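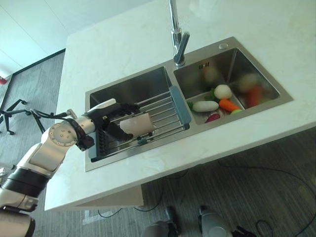 4.2 Double sinks and the second basin

We now turn to the finding that surprised us most, and the one we have most enjoyed arguing over. Going into the study, we expected the number of basins in a kitchen sink to matter a great deal for how much water a household uses when washing dishes by hand. The older advice is easy to repeat: fill one basin to wash, fill the other to rinse, and keep the tap closed in between. If people with two basins followed that advice, their wash sessions should look very different from those of people with one.

The Skuvero meters let us check this at the tap. Across the two study towns, Surnitside and Adebisi, they logged 3,653 wash sessions, of which 1,577 took place at double-basin sinks. We defined a session as any run of tap use that the household had marked in its diary as dishwashing, with pauses of up to ten minutes allowed. Longer pauses started a new session. Sessions with no matching diary entry were left out, even when the flow pattern looked very much like dishwashing to us.

The two-basin method turned out to be rare. In most double-basin sessions, the flow record has the same shape as in single-basin kitchens: many short openings of the tap, spread over the whole session, with a cluster near the end. A filled rinse basin leaves a very clear mark in the record -- one long, steady draw, then almost nothing -- and we seldom found it. When we did, it tended to come back week after week in the same home, which suggests a settled habit passed down or picked up long ago.

So what is the second basin for? The diaries were a delight on this point. Anel Khumalo, who read and coded all of them, sorted the answers into four broad uses: soaking, stacking, food preparation, and drying. Drying was the largest group by a wide margin. Many households keep a rack laid across one basin for most of the day, an arrangement of the kind seen in Figure 4, where a metal rack spans the left basin of a stainless steel sink. With the rack in place, that basin can still catch drips, but it is awkward to fill and even more awkward to rinse in. In effect, the household has a single sink with a built-in drainboard.

This helps explain why basin count alone is such a weak predictor in our first model (Section 3.4). It lumps together kitchens that work in very different ways. Once we split the double-basin homes by where they dry their dishes, the picture became much more interesting. Homes that dry on the counter or on a separate drainboard were more likely to use a filled basin for rinsing. Homes that dry over a basin rinsed under the running tap, one item at a time, and set each item straight onto the rack. The second routine is quick and pleasant, and several diary keepers said they would not give it up for any saving on the bill.

Counter space matters here too. Surnitside has many small apartments with short counters, and its residents wrote often about having nowhere else to put wet dishes. In Adebisi, where kitchens are larger and usually have a run of counter on both sides of the sink, over-basin racks were still common, though people more often took them down between meals. We had not planned to study racks at all! The question was added to the diary after the pilot in Sondatska, when a few people drew theirs in the margin.

Two cautions apply. First, diary keepers chose their own words, and a "rack" in one home may be a folded towel in another. Khumalo checked unclear entries with a follow-up call where the household had agreed to one, and coded the rest as unknown. Second, a home that dries over the basin may differ from one that does not in ways we did not measure, such as how many people cook or how often pans are left to soak overnight. We therefore treat the link between drying place and rinsing style as a pattern worth testing, and we make no claim about which comes first.

A simple trial would be to lend households a drainboard for a month and watch what happens to the flow record. We are very keen to see this done. Even a modest group, with each home serving as its own comparison, would tell us whether freeing the second basin changes how people rinse -- or whether it just fills up with cups. The diary form and coding guide are given in Appendix B for anyone who would like to try it. Section 4.3 looks at soaking, which follows a different daily rhythm and calls for a longer session window.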